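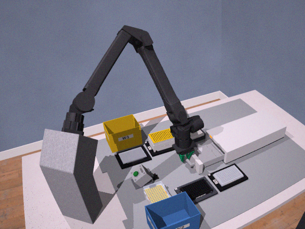

Computer rendering of a robot arm over a workbench.

Sundholm University joins two engineering departments

December 24, 2018

The Department of Mechanical Engineering and the Department of Aerospace Engineering at Sundholm University will become one department in April. The university council approved the plan at its last meeting of the year, after a discussion which had lasted, with breaks, for two years.

The new unit will carry the name Department of Mechanical and Aerospace Engineering. It will have 83 members of academic and technical staff. No posts will be lost through the merger, the council states in its decision, and all present contracts continue under the same conditions.

Mechanical engineering is the older of the two. It was founded 60 years ago, when teaching took place in rented rooms near the Floton harbour. Aerospace engineering began as a small section inside it and later became independent, mainly to be able to offer its own degree. In this sense the two are returning to an earlier arrangement, although both have grown very much in the meantime.

For students who are already enrolled, little will change. They can finish their degree under the rules that were valid when they started, and the title on the diploma stays the same. New students will follow a common first year with mathematics, mechanics, materials and an introduction to thermodynamics. They choose their direction at the end of that year. The choice can be changed once, before the third term, on written request to the study office.

The four research groups in fluid mechanics, which until now were divided between the departments, will be placed together on the upper floor of the Willems Building. The wind tunnel remains in Floton. A bus for students and staff will continue to run between the two sites during term, and the timetable will be published on the department pages when the room plan is ready.

The question of the library took more time than expected. Both departments have a collection of their own, and the aerospace collection includes a large number of printed reports that are not available elsewhere in the university. It has now been decided to keep these reports on open shelves in the Willems Building. Books which exist in both collections will be offered to other faculties first.

The student association Garix, which until now has represented only the mechanical engineering students, has voted to open its membership to students of aerospace engineering. It had asked for a student seat on the new department board, and the council has agreed to this. Elections for the seat will be held in spring.

A head of department has not yet been appointed. The position will be advertised inside the university in January, and the present two heads will stay in office until the merger takes effect. Questions about courses and examinations should still be sent to the study office of the department where the student is enrolled.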